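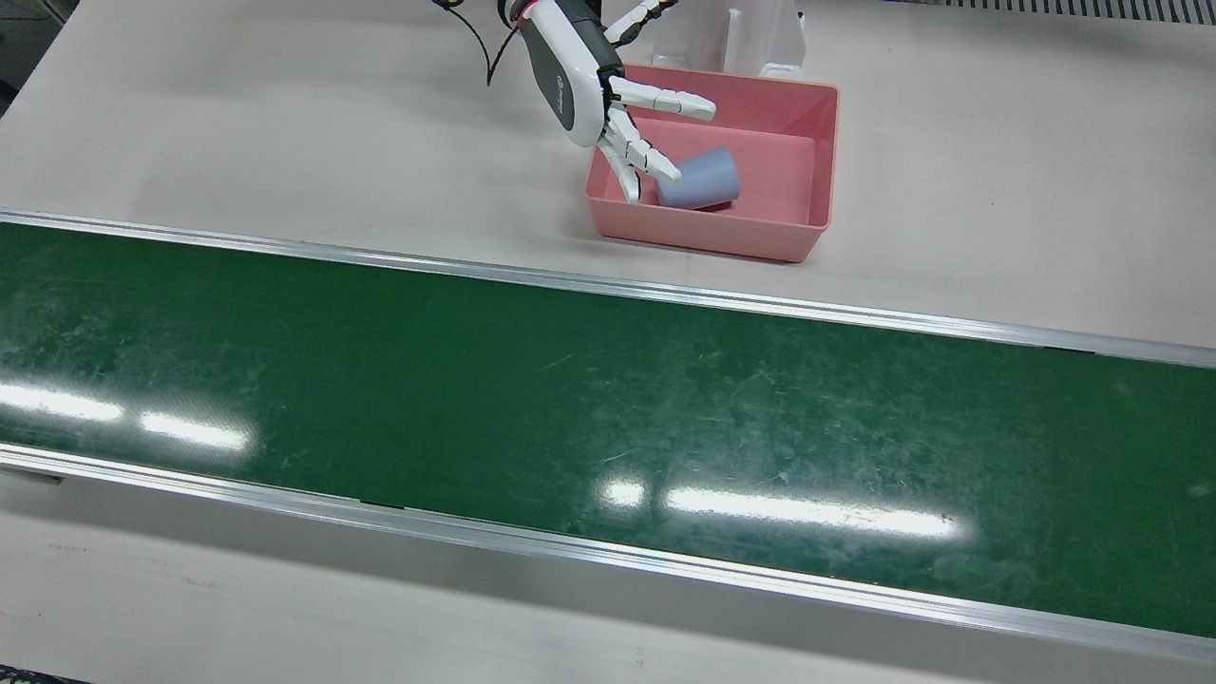 Fig. 1. Robotic hand at a pink bin, blue-grey cup lying on its side.

Tipping the Omau Football League – Project Report
Erick Sang

Aim: find out if ladder position alone is a decent way to pick winners in local footy. Used the full season, 173 matches once the washouts were taken out.

Method. Ladder going into each round, copied by hand from the match records. Higher team = tip. Home team if level on points. Draws counted as a wrong tip.

Results. Ladder tips beat the club tipsters by a fair bit until the finals race got tight. Then it fell apart – Kolari lost to Jiltudell twice, both times as clear favorites. 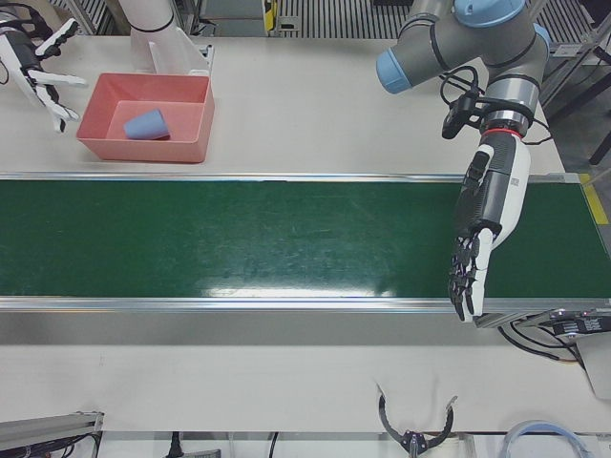 Worst stretch was the last month. Teams already out of finals had nothing to lose and played the kids. Margins blew out too, more than 60 points in the Kolari derby. Should of weighted recent form, ran out of time.

Problems: round 1 has no ladder so I used last year's. Two scoresheets were unreadble, went with the newspaper score.

Next: add form and injuries, try it on the reserves.

Comments

Usa Luangrath: Did you count the forfeit as a win?

Erick Sang: yes, for the team that showed up

jiltfan30: Twice!! Go Jilty

Contact | Copyright 2023 | Back to top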